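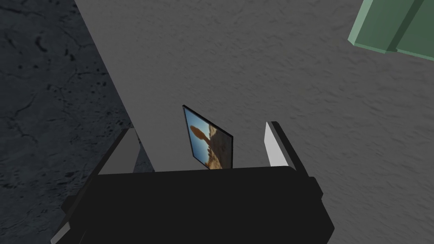
Abb. 3: Bilderrahmen zwischen den Greiferfingern, Simulation. Der Spalt ist breiter als der Rahmen.

Fallbeispiel Satti: »Objekt gegriffen«

Im Projekt Satti meldete die Steuerung in der Simulation 97 % erfolgreiche Griffe. Am realen Aufbau in Grekport fielen von 21 dünnen Objekten 15 herunter. Der Abschlussbericht nennt das eine »Abweichung im Kontaktmodell« – eine freundliche Formulierung.

Als Erfolg galt, wenn der Objektmittelpunkt zwischen den Fingern lag. Eine Kraft wurde nie abgefragt. Abb. 3 würde dieses Kriterium vermutlich erfüllen. Ob der Rahmen gehalten wird, lässt sich daran nicht ablesen.

Nachgerüstet wurde eine Hubprobe mit neun Sekunden Haltezeit. Ob das reicht, ist offen; Messwerte zu glatten Oberflächen fehlen.

Zur Übung: Formulieren Sie ein Abbruchkriterium für flache Objekte. Welche Sensordaten brauchen Sie dafür mindestens?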